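Skyrme Community Archive: where we are with the grant, February

Hi all, and thanks for being so patient with me while I got this written up! January was a scramble and I kept putting the report off until there was something decent to put in it. Now there is.

The big job was getting the Brendstead tapes out of the church hall and into our room in Astville. We had guessed at 400 cassettes on the application. The real number is 830, mostly oral history interviews plus a fair few choir practices and one very long parish meeting about drains. They're all boxed and labeled now, and the boxes are off the floor (the damp on that side of the building worries me, more on that below).

So far 100 interviews have been copied to digital. I'd hoped to be further along, but the older tapes have to be played at normal speed and somebody has to sit there and listen in case one snags. I've got quite fond of it. There's a woman who ran the Pastdale ferry office and talks for a whole side about hats, and I could have listened to another side.

Transcripts are slower. We have 19 finished and checked. The software makes a mess of local place names, so every page gets read through by a person, usually me after supper. I'd like to move a little of the travel money over to pay for typing help, if you're happy with that. We've hardly touched travel, now that the tapes are all in one place.

On storage, the plan hasn't changed: one full copy in Astville, one at the Pastdale library, and a third set of drives kept somewhere else entirely. 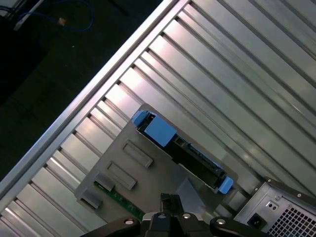 Pastdale have said yes to the shelf space and they want the listening post by the front windows, where the newspapers used to be. I'm all for it! It does mean buying better headphones than the ones in the budget, because that corner gets noisy when school lets out.

Still to sort out: the damp, which needs a proper quote, and permission forms for the interviews where we can't trace the family. I've started a list of those and will send it over with the next set of receipts. Could you let me know about the travel money before I book the typist?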